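Talukder Side Table in Reddish Brown – two months in

I'd been putting off buying a proper table for the back room for longer than I'd like to admit, and what finally pushed me was finding my phone on the floor again one morning, still plugged in and face down. So I went looking at tables, got thoroughly distracted by lamps, and came home from the Enddale store with the Talukder. It cost me $80 in the September sale, and I'll say right away that I'm very fond of it.

Putting it together took 75 minutes, which included a coffee and one leg I had to take off and turn the other way. The instructions are all drawings, and small ones at that, but the bolts are good and everything lined up once I stopped rushing. The color is warmer than it looked in the store, a real reddish brown, with a fine straight grain and a little bit of a shine where the light catches it. I love that! My old desk was so flat and gray that it made the whole corner feel like a waiting room.

Mostly it has become the charging spot, with the phone and a thin black cable and whatever else I've emptied out of my pockets. I pushed it right up to the wall (which badly needs a coat of paint, I know, I know).

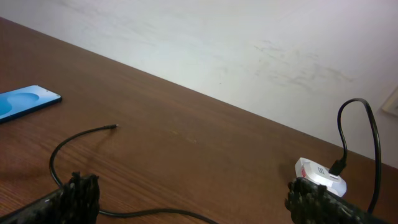
Does the finish mark easily? It holds up well to everyday things like keys and phones, though a hot mug left a pale ring on mine that took 2 days to fade, so I use a coaster now.

Dust does show on it, more than I expected, and a slightly damp cloth takes care of that. I tried the Tetport furniture polish my sister-in-law swears by and it left the top streaky – I wiped it all off again and went back to plain water.

My one real grumble is that there's no notch or hole at the back for a cable, so mine wanders all over the top and slides off the edge whenever I unplug. A friend in Indthorpe put a stick-on clip on hers and says it works fine. I've ordered a pack and will add a note when they come.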